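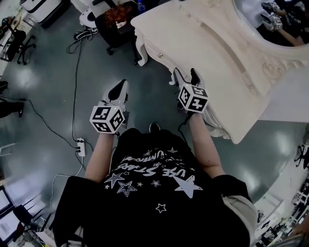

Brarine Glide 50 Bowling Shoes

I've been selling bowling shoes long enough to know that most people who walk into the shop don't want to hear about soles. They want something that fits, doesn't smell like the rental counter, and lets them slide a little. So that's where I start with the Glide 50, and it's the pair I put on my own feet for Tuesday-type league play (you know the kind, two beers and a lot of trash talk).

The Glide 50 has a microfiber slide sole on both feet, so it works for righties and lefties right out of the box. If you've only ever worn rentals, the first few frames are going to feel slick! Take some practice approaches without a ball. By the second game you'll have forgotten you changed anything.

The upper is a soft synthetic leather with a padded collar and a mesh tongue. I have wide feet and I wear my regular street size, but Gianni Marino at our front counter has skinny ones and had to go down a half. If you're between sizes and you like a snug fit, go down. If you wear thick socks, stay where you are. Laces are flat and plenty long, long enough that I double-knot mine.

What about the heel? It's rubber with a shallow tread, and it grabs pretty well when you plant. Ilaria Guerra, who has a much faster approach than I do, found it a bit too grabby on the synthetic lanes at Hendia and rubbed hers down lightly with a shoe brush. I've left mine alone and I like them fine. The heel isn't swappable on this model. If you want to change pads and heels for different approaches, you're really looking for the Brarine Glide Pro, and it costs a good deal more.

Break-in is short. Mine were stiff across the toes for one night and then loosened up nicely. I've put 327 games on my current pair and the slide sole is still smooth, though the stitching by the left pinky toe is starting to look fuzzy — I drag that foot, so it's probably my own doing.

Colors and sizes

Black with gray trim, navy with white, and a bright teal that I was sure wouldn't sell and now can't keep on the shelf. Men's sizes go up to 14, half sizes through 12. Women's run 5 to 11. The teal is women's sizes only for now, but I'm told a men's run is coming in January and I'll put it up here as soon as I have boxes in hand.

In the box

One pair of shoes, a spare set of laces in the matching color, and a thin drawstring bag. The bag is okay. If you carry your shoes in with your ball, get a real shoe sleeve or at least a pair of slip-on covers for trips to the snack bar, because one wet spot on that sole and you'll stick hard at the line. I sell Jultitz covers for exactly this and they fit over every size of the Glide, even the big ones.

Cleaning

Damp cloth on the upper, dry brush on the sole, and never the washing machine. Please. Samuele D'Amico tried it and the glue let go on the first spin.

Exchanges

Try them on carpet first! As long as they haven't been on a lane, you can swap sizes within 50 days and I'll cover the shipping back to you. Once they've been bowled in, they're yours, unless something's come apart that shouldn't have, and then just email me a picture and we'll sort it out.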